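Notes for unit 406, Looking at Ordinary Things
Ezekiel Ridgeway, July 2026

I've typed these up from my scribbles, so forgive the odd jump. Bring them to the Dromness session along with a soft pencil and something to lean on (the stools there have no desks attached, I always forget to say).

## Round things in round things

We finished last time on the Nikdale jug, and I promised we'd get to bowls. I love bowls! They're the easiest object in the world to draw badly. Most of us draw the rim as an ellipse, feel pleased, and then put in a flat bottom as if the thing had been sliced off with a bread knife.

So before you draw anything, work out where your eye is. If you're looking down from well above, the rim opens out towards a full circle and you see plenty of the inner wall. Lower your head and the rim squashes, the inside disappears and the outside takes over. Try it at home with a cereal bowl, it takes a minute.

Now put a ball in it. A ball keeps its round outline wherever you stand (near enough for our purposes), while the rim keeps changing, and that mismatch is what makes the pair worth drawing.
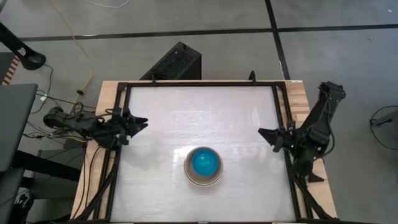 *Fig. 3. Blue ball in a shallow tan bowl, white work surface with a wooden surround.*

I'd like you to spend your time on the gap between ball and bowl. It's narrow, as the ball nearly fills the opening, and the inner wall is slightly darker than the rim. Draw that darker band first and leave the ball as bare paper. Then do the highlight on top, which leans towards cyan, so don't reach straight for white if you're working in colour.

A word on shiny against matt. The ball is glossy and gets a clear bright patch. The white surface is matt and only gives you faint streaks and soft reflections, so keep your pencil very light there, or smudge with a finger.

## For next time

- Two drawings of a bowl at home, one from high up and one with your chin nearly on the table.
- Read Castitz, page 114, on ellipses. Skip the bit about compasses.
- If you've got the Apaza sketchbook, use the rough side.

Room 552 again, and the lift is slow, so give yourselves a few extra minutes.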